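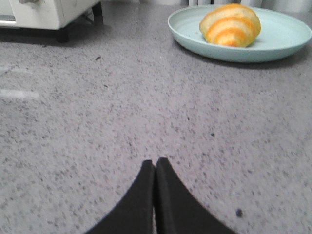 *Short fiction*

**The Flat in Voicu Street**

Margareta Vlad had kept the keys in her coat pocket all the way from Imemville, and when she put them down on the kitchen worktop they made more noise than she expected. Tamara was already at the window, trying to get it open.

"It's painted shut," Tamara said.

"He painted everything shut."

Their father had lived in the flat for 62 years, the last 4 of them alone. The sale was to go through at the end of January. Mr Matei, the solicitor, had given them a list of what had to be gone by then, and it came to everything except the cooker and the curtain rails.

They began with the bedroom. Margareta folded and Tamara carried. The shirts went into bags for the church and the shoes into a box nobody would want. In the wardrobe, behind the winter coats, there was a biscuit tin with a rubber band round it.

"Don't open it yet," said Tamara.

Margareta opened it. There were bus tickets, a watch strap, and seven letters in the same handwriting, all addressed to their father at the boatyard and not at home.

"Who is Cledine?" said Margareta.

Tamara sat down on the bare mattress. She read the first letter, then handed it over and started the second. They went on like that without talking. A lorry reversed in the street and somebody shouted directions to the driver.

Cledine was a boat. It took them three letters to be sure. The man writing, Ovidiu Tudose, had bought a half share in her with their father the year Tamara was born, and he wrote each spring to say what needed doing. The hull wanted scraping. The mooring at Solora had gone up again. In the last letter he said he understood about the money, and about the girls, and that he would keep the other half for whenever it was wanted.

"He got seasick on the ferry," said Margareta.

"He said he did. He always stayed out on deck."

There was a telephone number at the bottom, too short to be any use now. Margareta looked up the harbour office at Solora and rang that instead. A woman answered and gave her name as Mwende Makokha. She listened to the whole story, which Margareta told badly and in the wrong order.

"Cledine's still here," the woman said. "Green, with a white cabin. Mr Tudose died two winters back, but he paid the mooring ahead. It runs to 2036."

"And who does she belong to?"

"I've got two names in the book. Tudose and Vlad."

Margareta thanked her and said they would ring again. She told Tamara, who went back to the window and hit the frame with the side of her fist. It didn't move. She fetched a knife from the kitchen drawer and ran it down the join, slowly, so that the paint came away in a long curl.

"We can't sail," said Margareta.

"No."

"Neither of us has any money for a boat."

"No," said Tamara. She pushed, and the window went up a hand's width and stuck there. Cold air came in. "What time's the last bus to Solora?"

Margareta picked up the tin and put the letters back in order, oldest first - then she went to find her coat.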